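Bernel maple worktop board, 585 mm

Price: £160, oil not included

Bernel says this board will "last a lifetime". We'd like to know whose. Maple is hard, dense and slow to mark, but it still moves with the weather, and any maker who tells you otherwise has a return label ready. We have sold the Bernel and the cheaper Talavera side by side since September and had fewer complaints about the Bernel. That is as far as we'll go.

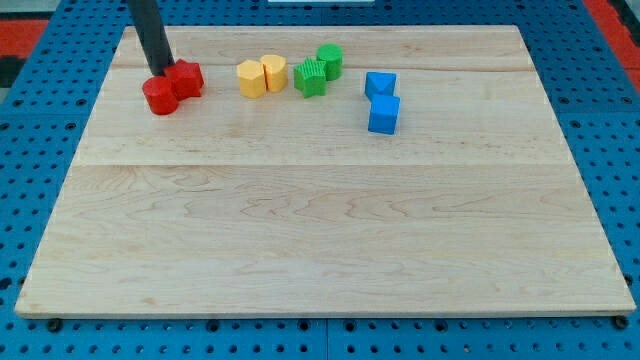
Mokov

Pale maple shows tea, beetroot and turmeric. The brochure skips that bit. Figuring differs from plank to plank, and you can't choose yours, so please don't ask the warehouse.

Bernel recommends Flukamix board oil at £16 a tin. Plain food-safe mineral oil did just as well on ours — and costs a good deal less.

Not for the dishwasher. Not for soaking either, whatever the leaflet says about "splash-proof".

Length: 585 mm
Finish: unoiled
Returns: unused boards only
In stock: 193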